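Idberg Population Desk: User Guide
Section 4. Setting up a quarterly population estimate 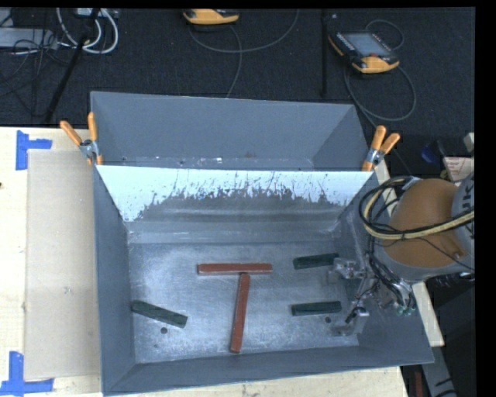
This section explains how to set up a new estimate for a city or district, load the source files and publish the result to the Pavero portal. You need an Editor account. Viewer accounts can open a finished estimate but cannot change it.

Before you start

Have these files ready:
- the last census base, by district
- births and deaths for the quarter
- residence permits issued and canceled
- the district boundary file

All tables must be saved as CSV with the column names listed in Appendix B. Spreadsheets with merged cells will be rejected.

4.1 Create the estimate

1. Sign in and select Estimates from the left menu.
2. Click New. The set-up form opens.
3. In the Area field, type the name of the city or district. If two areas share a name, pick the one with the correct area code.
4. Choose the quarter. Idberg fills in the start and end dates for you.
5. In the Base field, select the census you want to count forward from.
6. Click Save Draft.

Note: The base cannot be changed once files have been loaded. To use a different base, delete the draft and begin again.

4.2 Load the source files

1. Open the draft and go to the Sources tab.
2. Click Add File and select the births and deaths table.
3. Wait for the status to read Checked. Large files can take nearly 10 minutes.
4. Repeat for the permit tables.
5. Load the boundary file last.

If a file fails the check, click Details to see which rows were refused. Correct them in your own copy and load the whole file again. Do not load the corrected rows alone, as each upload replaces the one before it.

Caution: Do not close the browser tab while a file is being checked. The upload will be dropped and no message is shown when you sign in again.

4.3 Set the daytime population option

Some cities have many workers who live elsewhere and travel in each morning. Idberg can report these people as a separate daytime figure. They are never added to the resident total.

1. Go to the Options tab.
2. Turn on Daytime Population.
3. Select a commuter source. The choices are Transit Counts, Employer Survey or Manual Entry.
4. Enter the hours that count as daytime. The standard setting is 6:30 a.m. to 8:30 p.m.
5. Click Apply.

If you choose Manual Entry, a comment is required. It appears as a footnote under the published table.

Note: Transit Counts is available only for areas connected to the Makori feed. If the choice is grayed out, ask your administrator whether the feed has been turned on for your office.

4.4 Run and review

1. Click Run Estimate.
2. When the run is complete, open the Review tab.
3. Look at the Change column. Districts that moved by more than the limit set by your office are marked with a flag.
4. Open each flagged district and choose Accept or Hold.
5. Add a short reason for every Hold.

A flag does not mean that the figure is wrong. New housing, a closed workers' residence or a change in permit rules can all cause a large move in a single quarter. Check the permit tables first. Duplicate renewals are the most common fault, and they usually appear as a jump in one district with no matching change in the districts next to it.

Districts on Hold keep the figure from the previous quarter and are printed in italics.

4.5 Publish

1. Select Publish from the Actions menu.
2. Choose Preliminary or Final.
3. Enter the name of the release as it should appear on Pavero.
4. Click Confirm.

A preliminary release can be edited for 14 days. After that it is locked, and changes must be made as a revision (see Section 6). A final release is locked at once. It needs approval from 2 Editors, and the person who ran the estimate cannot be one of them.

Caution: Releases made in December use the old district boundaries unless the new boundary file has been loaded. Check the file name in the Sources tab before you confirm.

4.6 Rounding

Published totals are rounded to the nearest hundred. District figures are rounded separately, so they may not add up to the city total. To show unrounded figures in your own office, turn on Show Full Counts under Options. This setting has no effect on the portal.

Offices still using Grirano for archiving should export the unrounded table as well. Go to Actions, then Export, and select Full Counts. The export is saved to the shared folder named in your office profile.

For help with rejected files, see Section 9, Error Messages.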